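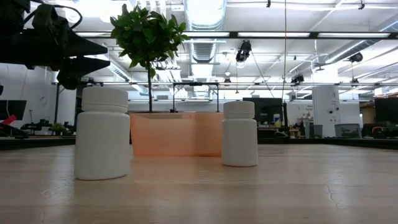 Oil finish on wood table still sticky after 4 days

Ridwood
Asked 10th November

I sanded the top of a light wood table back to bare wood and put on two coats of boiled linseed oil from the hardware store. The second coat went on 4 days ago and the surface is still tacky. If I leave a sheet of paper on it overnight, it sticks. I did not thin the oil. I brushed it on fairly heavy and left it, thinking the wood would soak up what it needed. The room is kept cool this time of year. Do I wait, or do I have to sand it all off and start over? I need the table back in use before December.

6 comments

Fosine
Accepted

You left too much oil on the surface. Linseed oil cures by taking up oxygen from the air, and a thick film skins over on top while the part underneath stays soft. Waiting may work, but it could take weeks in a cool room.

Try this first. Wet a cotton rag with mineral spirits and rub hard along the grain. Change to a clean part of the rag often. Keep going until the surface no longer drags, then wipe it with a dry rag. Do it with a window open and no flames or heaters nearby.

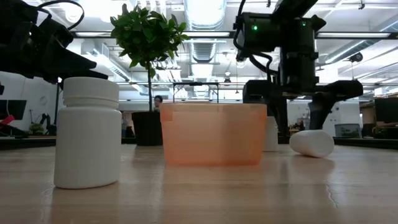

After that, let the top dry and keep things off it for as long as you can. Small items do as much harm as large ones on a soft finish. Plastic bottles like the white ones on this table would each leave a mark, and the one lying on its side would leave a long one. An orange bin like that could hold all of them, but set the bin somewhere else until the finish is hard.

When you recoat, use a thin coat, wait 15 minutes, and wipe off everything that has not soaked in. The wood should look nearly dry when you are done. Warm the room if you can, and run a fan.

Lay the oily rags out flat outdoors until they are stiff. Do not pile them up or put them in the trash wet. They can heat up and catch fire without a spark.
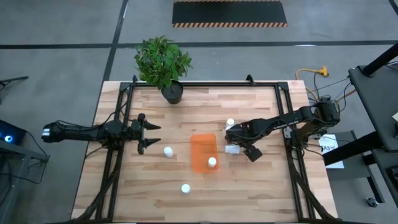 Plank top with a potted plant at the back edge.

Plants are worth a mention too. Water that gets under a pot will turn an oiled surface cloudy. Use a saucer with feet.

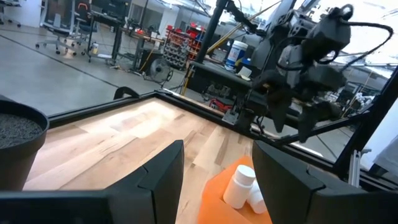 Bravanholm
I would skip the linseed next time and use a hardwax oil. It cost me some 40 dollars for a small can but it was dry the next day. Also check the date on your can, old oil goes gummy.

Guest
had the same thing on a bench, just left it in the sun for a week and it was fine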